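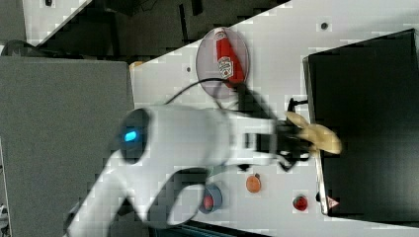

Gwawr Craddock asked whether a robot could simply be told what to do, the way you tell a friend to pass the ketchup.

Print this page | E-mail this page

How a Robot Arm Learns From Examples

It's a fair thing to ask. A friend already knows what ketchup is, where a hand goes on a bottle, and how hard to squeeze. A robot arm starts out knowing none of that. People have to give it the knowledge somehow, and one way is to give it examples. The program that takes in the examples is called a learning system.

An example is a record of one small job done from start to finish. Say the job is "put the strawberry on the blue plate." A person steers the arm through the whole thing: over to the strawberry, down, close the gripper, up, across, open the gripper. While this goes on, a computer saves two kinds of information. It saves what the cameras see, many times each second. It also saves how the arm is bent and how wide the gripper is open. When the job is over, the recording stops, and the person gets ready to do it again.

At the Gethin workshop in Helldale, a full set for one job is 57 examples. That sounds like a lot for one strawberry. But if the strawberry always started in the same spot, the system might learn only that spot. Move the strawberry a hand's width and the arm would close on nothing. So between turns the people move things. The plate goes somewhere else and the strawberry gets turned.
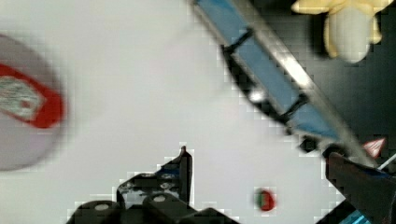 Page last changed: November 6, 2024

Small cameras can be put in different places. One kind rides near the gripper and gets very close to whatever is being picked up. Things look blurry when the arm moves fast, just as they do when you look out the side window of a car. Another kind looks down from above and sees the whole table. It doesn't blur as much, but the arm often blocks its view. The learning system uses both.

Steering the arm takes practice. Rigoberto Robles spent his first week at Gethin knocking things over. The recordings from that week were not used for teaching, but they were kept in a separate folder marked "Misses," and there are 684 of them now from everybody together. Some of them are useful later on, when people want the system to tell a good grab from a bad one.

Each good recording gets a label, which is a short sentence in everyday words. "Put the strawberry on the blue plate" is a label. "Strawberry thing" is not a good label, and Meinir Price sends those back to be written again. The words matter because one day someone will give the arm an order in words, and it has to match them with what it has learned.

We use cookies to remember your reading level. OK | Learn more
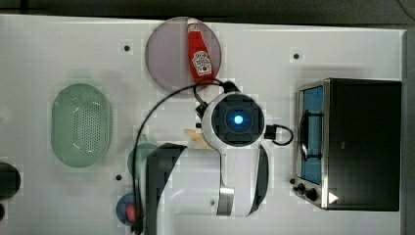

The label has to match what was done, too. If a person meant to use the blue plate but put the fruit on the green one, the label says green. A wrong label teaches a wrong thing, and it is hard to find later in a pile of 3000 recordings.

After the recordings are checked, they go into the computer, which practices guessing. It looks at one moment from an example and guesses what the arm did next. Then it compares its guess with the recording and changes itself a little so the next guess will be closer. It does this over and over. The Helldale computer is named Zostier, and it usually works through the night.

Then comes the test. The arm is given a job and no person steers. If it keeps missing, more examples are collected of the part it gets wrong.

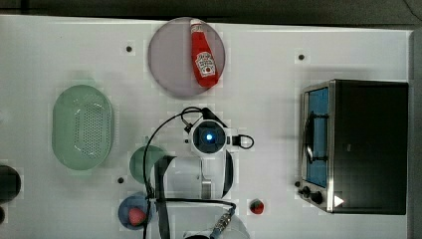 Can a robot learn from watching a person's hands?

Sometimes it can, but a hand has five fingers and bends in ways a gripper doesn't, so the computer has to work out how to turn one kind of movement into the other. Examples made with the robot's own arm are easier to learn from.

Words to know

Gripper: the part at the end of the arm that holds things.
Label: a sentence that tells what happens in a recording.
Learning system: a computer program that gets better at a job by using examples.

Try it yourself

Ask a friend to close their eyes and be the robot. Put a spoon and a cup on the table. Move your friend's arm gently to pick up the spoon and drop it in the cup. Do it five times, putting the spoon in a new place each time. Then let your friend try alone, with eyes open, and see what they do when you put the spoon somewhere new.

Print this page | E-mail this page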